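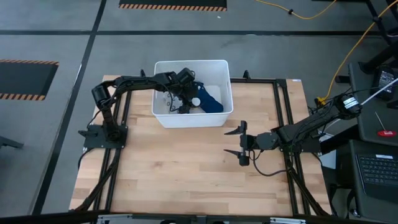 Courses > Robot Software > Unit 6: Control and Planning for Two Arms

Unit 6 Handout: Shared Workspaces and Grasp Timing
3 April 2023

This handout accompanies the lecture on planning for two arms that work over one table. Students are expected to have finished the January exercises on joint limits and to have a working copy of the Storkisden planner.

6.1 The shared volume
Two arms mounted face to face can each reach most of the table. The planner treats the space that both can enter as a single resource. An arm must hold the lock on that space before any link crosses into it, and the lock covers the whole arm, including the wrist and the camera mount. Students often check only the fingertips. In Storkisden the lock is requested with the path, and a path that is refused must be planned again from the current joint state.

6.2 Walls and openings
A bin is modeled as four walls and a floor. It must not be entered as a solid box, or every path to its contents will be rejected. The approach into a bin is divided into a free motion to a point over the opening and a slow straight motion downward. Cables are not modeled. The wrist is therefore limited to one half turn in either direction while it is below the rim.

6.3 Small upright objects
A pill bottle is narrow, light and easily tipped. Closing the fingers at full speed moves the bottle before both sides are in contact. The Bite module handles this in two stages: the fingers close under position control until the first contact is reported, and then under force control until the second. The estimate of the bottle's axis is frozen at first contact, as the finger hides part of the bottle from most camera views.
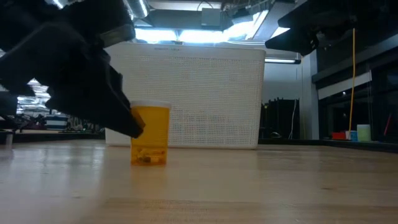 Serov disagreed with freezing the estimate and wrote in the course notes that the axis should go on being updated from the joint readings, with the camera left out, so that a bottle that has begun to lean is not gripped as though it were still straight. The staff accept this as a valid design. Either method may be used in the assignment, provided the report states which one was chosen.

6.4 Reading the logs
The log supplied with this unit was exported from Nevisari and holds 2,087 grasp attempts. Of these, 402 ended in a planner refusal and 395 in a lost contact. The two groups do not overlap. A refusal is recorded before motion begins and carries no force data; rows of this type must be removed before contact times are averaged.

6.5 Assignment
Select 40 attempts from the lost contact group. For each, record the time of first contact, the time of second contact if present, and the axis estimate at both. Plot the change in axis against the delay. Submit the plot, the script and one page of discussion. Scripts that do not run on the course machine will be returned unmarked.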